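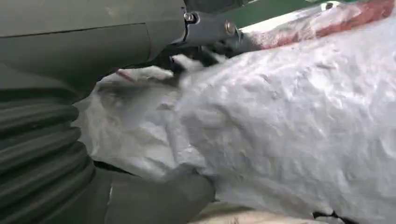
Fig. 1. Thin white material with many small creases.

Unit 3. Soft Parcels and the Bench Scale
Course: Packing and Dispatch, first level
Teacher: Kaj Skov, Juhl Training Centre
Handout for the lesson of February 7, 2026

In Unit 2 we worked with cartons. A carton has flat sides, it stands where you put it, and the scale gives a steady number in a second or two. Today we begin with soft parcels, by which I mean everything that is sent in a plastic mailer bag. They are lighter and cheaper to send, but on the scale they make more mistakes than cartons do. At the Nekgate depot, where I worked before, we checked 3,443 parcels in September and found 94 with a wrong weight on the label. Of these, 70 were soft parcels.

3.1 Why a soft parcel gives trouble

A soft parcel has no fixed shape. When you lift it by the top, the contents go to the bottom and the upper part becomes empty and full of folds. When you put it down, it spreads to the sides. If one corner comes to rest on the crate or on the table, this corner carries a part of the weight and the scale shows too little.

Air is the second trouble. A puffy parcel takes more room than it needs, and it can roll slowly after you let it go.

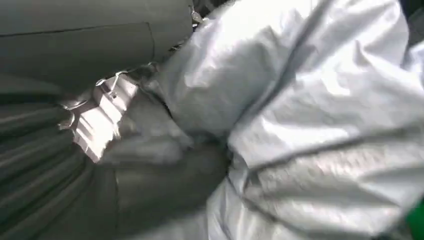

Press the air out with the flat hand, from the closed end towards the opening, before you seal the bag. Do not press with the fingertips. Thin plastic can tear at a fold, and a small hole is difficult to find afterwards.

Please learn these words, they will come again in Unit 4:

Mailer bag: a plastic bag for sending goods, with an opening that is sealed.
Tray: the metal plate on top of the scale where the parcel lies.
Tare: to set the scale to zero with something already on it.
Net weight: the weight of the goods without the bag.
Gross weight: the weight of the goods together with the bag. This one goes on the label.

3.2 Preparing the bench

1. Put the crate to the left of the scale. The two may stand close, but they must not touch.
2. Lay the stack of empty mailer bags on the far left, all with the opening in the same direction.
3. Look from the side and see that the scale stands level.
4. Switch the scale on with the tray empty and wait for zero.
5. Move sleeves, cables and tape away from the tray.

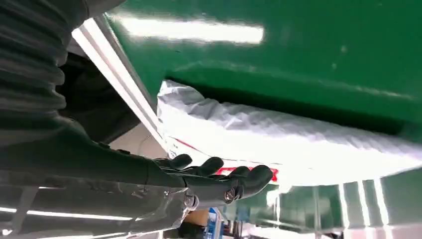 3.3 Weighing

Take one parcel at a time from the crate. Hold it in the upper part and lift until the lower end is completely over the rim. Many students begin to move sideways too early, and then the bag drags over the edge and pulls the next one with it.
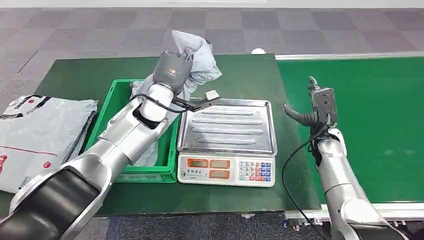 Lower the parcel on the middle of the tray and fold loose ends under it. Take your hand fully away. Wait until the number stands still, read it aloud to your partner, and let the partner write it down. If the number does not become steady, lift the parcel and lay it again. Do not hold it still with a finger.

After 24 parcels, check the zero again. When it has moved, weigh the last parcel once more and tell the teacher the difference.

3.4 Exercise in pairs

Use the Flista weight sheet. One person weighs and the other writes, then you change places and weigh the same parcels again. Mark each line where the two weights are different, and write beside it what you think was the cause.

Sheets go to Princess Barredo in the office before the next lesson. For Unit 4, please read the pages on labels and bring your own pen.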